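Kitchen Notes: Does the counter need its own cleaner?

Every January the questions about countertop care pile up, and this year most of them are about one thing: the special stone spray. Mercy Tanui wrote in to ask whether she should sign up for the Wetine refill plan, which would send a new bottle to her door every month until one of them gives out. I have my doubts.
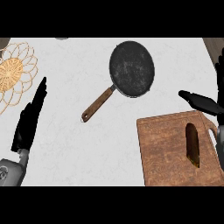
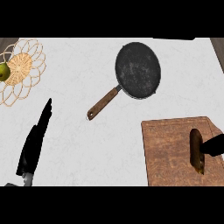
Pale marble with faint gray veining, and a woven trivet within reach in both views.

Let's start with what the stone people agree on. Marble doesn't like acid. Lemon juice, vinegar, wine and tomato sauce will dull a polished surface if they sit, and the dull spot is damage to the stone itself. No spray brings it back. A mild dish soap, warm water and a soft cloth will handle an ordinary day's cooking, and then you dry it. I have been doing this for years and my counter looks like a counter.

Now the claims. The Wetine leaflet Mercy forwarded says the spray "feeds" the stone. Feeds it what? Stone doesn't eat. The same leaflet promises a "63 percent brighter finish" and doesn't say brighter than what, or who measured it, or how long after wiping. I wrote to the address on the back and got a coupon in reply.

Sealing is a different matter and I don't want to lump it in. A sealer slows down stains from oil and coffee, which is worth having. It won't stop acid from etching, though plenty of salespeople let you believe it will. Tatu Mbwambo was quoted around 300 dollars to have his kitchen resealed by Kanerska, who told him it should be done twice a year, no exceptions. He put a few drops of water on the counter before he signed anything. They were still sitting in beads when he came back to check, so he kept his money. If the water soaks in and leaves a dark patch, go ahead and reseal. A bottle from the hardware store and a free afternoon will do for most kitchens.

Rehema Kinyua disagrees with me and asked me to say so. She paid 40 dollars for a Mohamedi polishing kit and swears it took out a ring left by a glass of lime soda. Maybe it did. Light etching can be buffed out with polishing powder, and that is what's in the kit, along with two cloths and a very nice box. The powder sold by itself costs a lot less. I'd still try it in a corner first.

As for heat, I get told that marble can take anything. It can take a good deal, but a very hot pan in one spot can crack a slab or discolor the sealer, and a trivet costs next to nothing. Use one.

Mercy, I'd skip the refill plan. If anybody has used the spray for a full year next to a patch cleaned with plain soap, write in and tell me what you saw. Next month: wooden spoons, and whether they need oil.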